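Workshop notebook, Trultden shared workshop
Entry dated 1st May
Project: Prustach sorting cell
Entered by: Amber De Bruijn

Work resumed on the picking cell following the interruption in March. The purpose of the session was to establish whether the arm could be run at reduced speed over the bins without the cabling fouling the gripper.

The controller was started from a clean state and the home position taught again. The previous home position had drifted from the recorded value by 2 mm, which was entered in the log and corrected. Joint limits were then narrowed so that the wrist may not turn more than 90 degrees in either direction. Members using the Rey scripts should note that the old limits remain in the archived copy and must not be loaded.

The picking routine was run for some 162 cycles. Of the recorded faults, 9 were timeouts in the Durier interface – the arm itself was not at fault. The timeout value has been raised and the change noted in the configuration file. Objects of differing shape were retained for the trial, as uniform blocks had given a misleading impression of the grasp planner. Long items remain the most difficult case, particularly where the planner selects a point near one end.
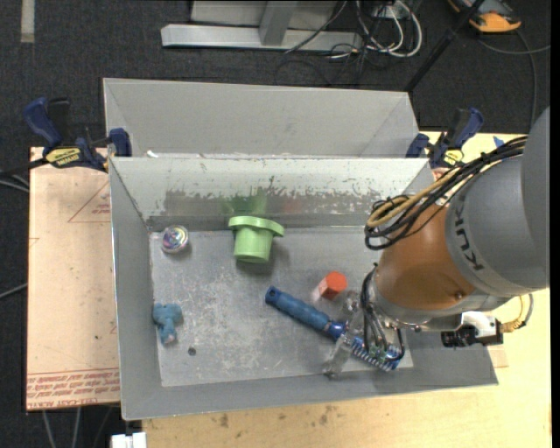

Bar clamps continue to be used to hold the bins. This is accepted as a temporary measure until a fixed bracket has been drawn up and approved. Any member who moves a bin is required to repeat the bin calibration before running the arm.

Outstanding items:
Review of cable routing at the wrist, with slack measured at both joint limits.
Drawing for the bin bracket.
Second run with the revised timeout – log to be filed with this entry.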